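Sugarwork and Celebration Cake Training, Gillatden Kitchen
Progress report to the Flanora Fund, second period
Prepared by Albertina Barros, project lead

1. Summary

The project trains working pastry cooks in tiered and decorated cakes, with the aim that each can take a commissioned order from sketch to delivery without supervision. Of the 20 trainees enrolled, all remain on the course. Modules one to three (sponge and crumb structure, fillings and stacking, covering in rolled fondant) are complete. Module four, sugar flowers and piped work, is in progress and is one week behind the plan. The delay comes from the humidity problem described in section 3.

2. Output in the period

Trainees produced 107 assessed cakes. Of these, 94 met the standard on first assessment. The remaining 13 were remade, and all but two passed at the second attempt. The most frequent faults were bulging between tiers where the filling had been spread too close to the edge, and tearing of fondant at the top corner. Both were more common on cakes covered on the same day they were filled. From module three onward we required an overnight rest in the refrigerator before covering, and the bulging fault dropped sharply. Tearing did not change much. Leonidas Tsolakis, who teaches the covering sessions, attributes this to rolling thickness, and trainees now roll with guide strips.

Internal supports were tested on three-tier cakes only. Plastic dowels held level in every trial, including the delivery run to Vendthorpe. Paper straws were acceptable for buttercream cakes of two tiers and will stay in the course notes for that use.

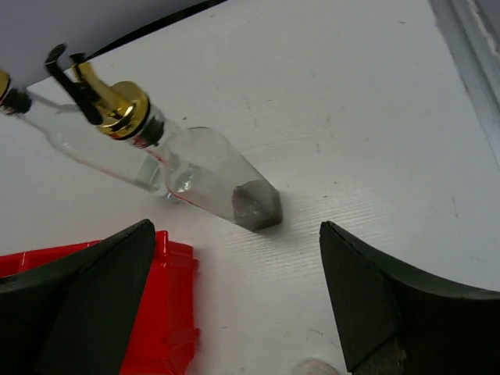 3. Problems and changes

Gum paste petals made in February failed to dry within the 24 hours allowed. The drying room has no dehumidifier and shares a wall with the dishwashing area. Petals that felt firm at the end of the day had softened by morning, and wired roses lost their shape when assembled. We moved drying to the upper store, increased the proportion of gum in the paste slightly, and scheduled petal work first thing in the morning. Results are now usable but slower than planned. A small dehumidifier is requested in section 5.

The switch of flour supplier to Magalhães required new trials of the base vanilla sponge. The new flour absorbs more liquid, and the first batches domed and cracked. Benedita Serrano adjusted the milk and lowered the oven by ten degrees. The revised formula has been issued to trainees and replaces sheet 4 in the binder.

One assessment, the pillow-form cake, was withdrawn. Carving time varied too widely between trainees to mark it fairly. A plain square tier with quilted sides takes its place and tests the same embossing skill.

4. Spending

Ingredient costs are within budget except for fondant, where remade cakes and practice panels used more than forecast. The overspend is $483 and has been covered from the equipment line, where the second turntable order came in under the quote. No change to the total grant is requested. Receipts are filed by module and can be sent on request.

5. Next period

Module four will finish with a wired spray of at least five flowers per trainee. Module five covers pricing, client sketches and transport. Rostislav Dvořáček will run the pricing sessions on Tuesday afternoons – he has asked for two sessions instead of one, and the timetable allows it.

We ask the fund to approve:
– purchase of one dehumidifier from the existing equipment line
– a one-week extension to module four, with no added cost
– replacement of the pillow-form assessment as described above

Final assessments will be marked by two people independently, with Benedita Baptista as second marker. The marking sheet is attached to the paper copy of this report.

Gillatden Kitchen | Contact the project office | All rights reserved | Back to top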